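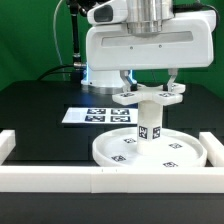
Could you move the stop button check to before power-up, a reader asked under the last version, because by the time you get to item four the arm is already live. Fair call! I've moved it. I've also gone through the rest of the list while I had it open, so a few items have new numbers and the comments underneath are mostly mine from the Sikwood bench.

Same rules as before. One person reads, the other does, and you swap when you change from hand guiding to the remote controller. Mark each line OK, FIX or N/A. If it's a FIX, write what you did about it, even if all you did was tighten a screw.

BEFORE POWER

1. Stop button in reach of whoever will be holding the arm or the controller.
OK. On the hand-guiding side I like it on my left, as I steer with my right. If you're left-handed, swap it over before you start and tell your partner. Pressed and reset, motors stayed off until I cleared it at the screen.

2. Table clear of anything that isn't part of the task.
OK. Pens, hex keys, phones, your coffee (I know, I know). The tray, the post with its cross top and the printed tag sheet stay. Everything else goes on the trolley.

3. Rails around the work area pushed up snug, no gaps at the joins.
FIX. The front one had crept toward me during hand guiding, probably from my hip. Pushed it back and leaned on it a bit to check.

4. Cables away from the arm's path.
OK. Walk around the back and look, don't just glance from the front. I follow the black cable with a finger from the base outward, with the power off. There should be enough slack for the arm to reach both ends of the table.

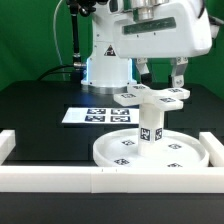 5. Tag sheet flat and not sliding.
OK after re-taping. One corner had started to lift and the pose readout was wandering. A fresh bit of tape on the underside sorted it. Please don't put tape over the printed squares, even the clear sort, as it catches the light.

6. Tags on the tray, post and cross all stuck down.
FIX. Ran a thumb over each one. One on the tray came up at the edge so I replaced it and redid the calibration. That's a nuisance, but it's a bigger nuisance to find out afterward that your demos were all leaning the same way.

POWER ON, HAND GUIDING

7. Base light on and the screen agrees with the mode you think you're in.
OK. Say the mode out loud. It feels silly the first few times and then you stop noticing.

8. Arm holds its own weight when released.
OK. Let go slowly, with your hand still under the wrist, and wait. Any sag at all and you're done for the day until someone has redone the payload setting. We had a small one in December after a fingertip change and it was only the payload number that hadn't been updated.

9. Hands on the housing, never between the fingers.
OK, but this is the one I nag people about most. When you're lining up over the cross it's so tempting to reach in and nudge a finger into place. Open the gripper, back off, come in again. A demo with a second try in it is still worth keeping (Plunier's import tool lets you trim the fumble out if you'd like it gone).

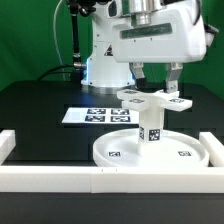
By the Sikwood demo bench
Filed under: Checklists, Remote sessions

The second half is for when you're driving from the controller. I used to think this part was the safe part, what with nobody touching the arm, and I've come around to thinking it needs more care. You can't feel the contact. With my hand on the arm I know the moment a finger brushes the cross; with the controller I find out when the tray shifts.

REMOTE CONTROL

10. Speed limit set to the slow profile for the first 3 demos.
OK. Go up a step afterward if you both agree. I mostly don't bother, the slow ones replay nicer anyway.

11. Controller directions match the arm.
OK. Small push left, small push right, up, down, all well above the object. If you've moved your chair since last time, do it again! I sat on the other side of the table once and drove the wrong way with great confidence.

12. Letting go of the controller stops the arm.
OK. Try it while moving, at slow speed, in free space. Tried it at both ends of the table.

13. Second person watching the table, not the screen.
OK. It's dull, so swap every 8 demos. We tried 12 and I caught myself reading the fire notice on the wall.

14. Wrist view live and not lagging.
FIX. Picture was fine but behind by enough to notice. Restarted the viewer, checked it again by opening and closing the gripper, all good. If you only have the wrist view to go by, stop driving down whenever you lose sight of a finger.

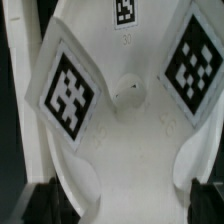 BAIRD, March 25, 2025. Added after a call with the Flasholm crew, who run the same checklist on their setup here and had some notes.

They want a line about clearance inside the curved parts, where the fingers come in either side of the plastic and there isn't much room for a twisted wrist. I've put it in as 14a: straighten the wrist before closing, then close in two goes, with a pause to look. They do it for hand guiding as well, and I'm going to copy that.

They also asked if item 8 could be skipped when the arm hasn't been switched off between sessions. I'd say no, do it every time, it takes less time than arguing with me about it.

AT THE END

15. Gripper open and empty, arm parked high.
OK.

16. Demo count written down and files copied across.
OK. Running total is 1,827, hand guided and remote together. Bad ones are tagged as bad and left in.

17. Power off, stop button pressed in, rails left where they are.
OK. Fingertip screws could do with a proper look next time, one felt a touch loose when I wiped down. I've left the small driver on the trolley with a bit of green tape on it.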